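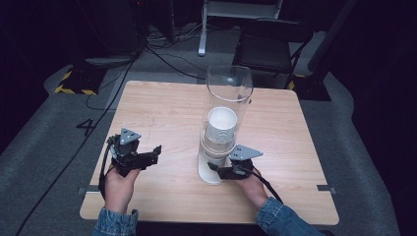 Paper Cups: Storing, Stacking and Keeping Them Clean

Home | Kitchen | Storage | Cleaning | Workshop | Contact

Paper cups get crushed in drawers and go dusty on shelves. A tall clear cylinder with a wide base fixes both problems and takes up very little counter space. The cups stay nested, and you can see how many are left without taking the stack out.

Choosing a holder

Take one of your cups to the store. It should drop into the cylinder with a little room on all sides. If the rims rub against the wall, the cups will jam as soon as the kitchen gets steamy. If there is too much room, the stack leans over and the top cups come out bent.

A base that is wider than the tube is worth having. Straight-sided holders tip easily when they are nearly empty, especially if children use them. Ours came from a restaurant supply shop in Sanenstead and has been on the same table since October.

Mouths up or mouths down

With an open-top holder, cups stacked mouths up are easy to lift out by the rim, but the top one collects dust. Lay a saucer or a clean jar lid over the opening if the cups sit out between uses. Mouths down keeps the insides cleaner, but people then grab the cup by its bottom and often pull out two.

Filling it

Wash your hands and dry them well. Open the sleeve of cups at one end only, slide the whole stack in, then pull the plastic away. Do not push down on the stack to make more fit - tight cups stick together, and the rims split when you pull them apart. Leave the last few in the sleeve and close it with a clip.

If two cups do stick, twist them gently in opposite directions. Pulling straight up makes it worse.

Cleaning the cylinder

Empty it first. Use warm water, a drop of dish soap and a long bottle brush. Skip scouring pads, which leave clear plastic cloudy. Rinse, then stand it on a rack until the inside is fully dry. Overnight is safest for a deep one. A damp cylinder softens the bottom cups and you will not notice until you get down to them.

Buying in bulk

A case of 900 is cheaper per cup, but only if you have a dry place for it. Keep the box off a basement floor and away from paint, onions and laundry soap, as paper picks up smells. For a small household, a pack of 55 lasts long enough.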